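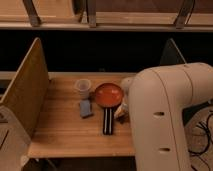 December, evening. The arm stopped late again today, and this time I have it in the log so it can't be put down to me being jumpy. Emil Wyss was running the pick routine from the Drerireo screen and I was standing by with the stop in my hand. We had the usual things out on the table, the cup at the back and the blue block in front of it, and that long striped handle pointing towards us. I pressed the stop when the wrist started down. It carried on down, paused, then sank a bit further and stayed there. No bang, nothing broken. Emil said "Did you press it?" and I said yes, and he said it hadn't shown on his side.

We did it again with the table cleared, and the second time it stopped properly. Third time properly. Fourth time it sank. I measured that one with the steel rule and it had gone 3 cm past where it ought to have been. The routine only has it moving slowly, so 3 cm is a lot.

I wrote the fault number down from the log, 1,633, and looked it up in the Lostier manual. It says "stop channel mismatch" and then tells you to contact your supplier. There are two channels on the stop circuit and the controller wants them both to open together. If one opens late it is meant to treat that as a stop anyway and complain afterwards. As far as I can see ours complained and then took its time about the stopping, so either the manual is wrong or there is a second thing wrong as well. I don't like there being two.

Rang Figueiredo at ten past eleven. They were the ones who did the install, so it's their circuit. Got put through to a man who asked if we had tried turning it off and on. We had. He asked for the software version and I read it out to him, and he went away for a while and came back to say it was one behind. He thought the update might help but wouldn't say it would. I asked him straight whether he would put his hand under it and he said no. I wrote that down too, with the time.

Put the lock on the isolator then and hung the tag on it. Emil wasn't pleased. He has the demonstration for the Prumham people to get ready and he wanted to carry on from behind the line with the speed turned down. I said no. We had a bit of a disagreement, quite civil, and then he went and made tea and brought me one.

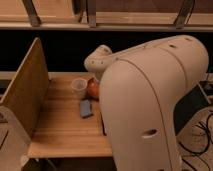

After dinner we started on the wiring with the power off. Emil read the drawing out and I put the meter across each pair in turn. The first channel was fine however I bent the cable. The second was fine too until I moved the plug at the back of the controller, and then it came and went. I could make it do it every time by pushing the plug sideways with one finger. Took the shell off. One of the cores had been stripped too far back and only a few strands were in the terminal, and the clamp that should take the strain had never been done up. The screws were in but loose enough to turn with my fingers.

So every time somebody moved that cable it pulled on the terminal. I must have moved it myself, sweeping. Emil reckons he has too, getting round to the back.

I cut it back, put a new ferrule on and did the clamp up. Emil pulled on it as hard as he thought fair and the meter didn't shift. We then went through the other plugs on the same loom and found one more clamp loose, on the cable for the gripper. That one wasn't causing anything that we know of. Tightened it anyway and wrote both up.

Took the lock off at twenty to four with both of us there. I had said 200 stops before I'd believe it and Emil said that was silly, then sat down and worked out a way of doing them in batches so we wouldn't be there all night. We got through the first batch with no late ones. The rest will have to wait.
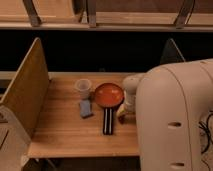
What still bothers me is the sinking. The plug explains the stop coming late but I can't make it explain the arm going down after it had paused. That would be a brake, I think, or the controller letting go of the motors a moment before the brake bites. When the gripper is right down beside the striped handle there is next to no room under it, and a small drop there would put the fingers into the wood. Higher up you might never notice. Emil thinks it's always done it and we only saw it today with the rule out. He may be right. It isn't much comfort.

Sent Figueiredo the log, the measurements and a photo of the bad terminal. Asked them three things: who signed off the clamps, what the brake delay should be on this model, and whether a late channel is supposed to stop it or only report. Their reply came at half past five and answered the second one, in a way. "Within specification." No number given. Have asked for the number.

Lock is back on for the night and I've got the key in my coat. Emil has told Prumham they may be looking at a table and some slides. They took it better than he expected.

To do: new tag, the old one has gone soft at the hole. Order ferrules, down to the last few. Find out if the brake can be tested on its own. Put a proper cover over the cables on the floor at the back, the ones looping about behind the base, I have been meaning to do that since the summer. Ask about borrowing a dial gauge. Home by seven, soup, bed early.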